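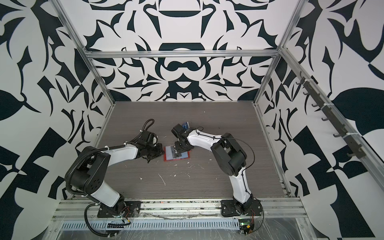 About Tandari

We're a small outfit. Four people, two arms per cell, one question we get asked at every trade show: can it do my chores yet?

Short answer, no. Longer answer, some of them, slowly.

Tandari was started by Vilgot Lunde after years on the packing floor at Ragnarsson, where people spent whole shifts putting small things into other small things. Cards in holders, leaflets in sleeves. Dull work, hard on the thumbs. Everybody assumed a machine could take it over. Vilgot tried. It took a lot longer then he told his wife it would.

What we do now: test two-arm setups on small fiddly jobs and tell customers straight whether it's worth buying one.

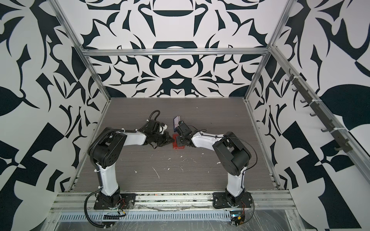 Card work in the test cell, both arms in close.

Cards are a good test. Thin, slippery, hate being picked up off a flat table. A person does it without looking. Our best run last January was 227 tries on one card job, and 55 of those needed a hand from us. Better than the year before. Not good enough for a line, and we said so to the customer (Mekier, who were nice about it). 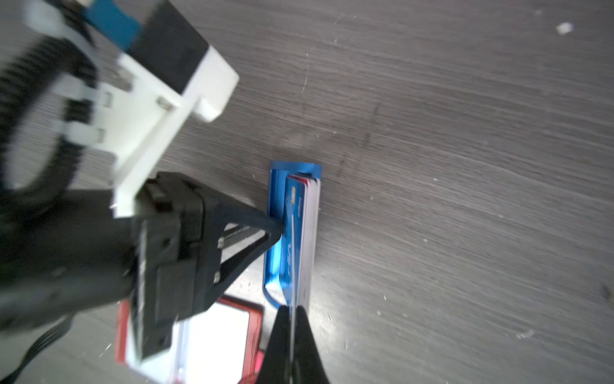
Laundry, dishes, beds: ask us again later. Soft stuff is harder than cards. Sorting and simple pick-and-place on a shop floor, yes, we'd put our name on that today. Anything where two hands have to agree with eachother, come and see it first. Bring your own parts, bring the awkward ones.

Our other project, Eridier, is a 20 minute check of your bench job. You show us the task, we say yes, no or wait. Most get wait.

Visits mornings only, the afternoon is for testing. Coffee is ok.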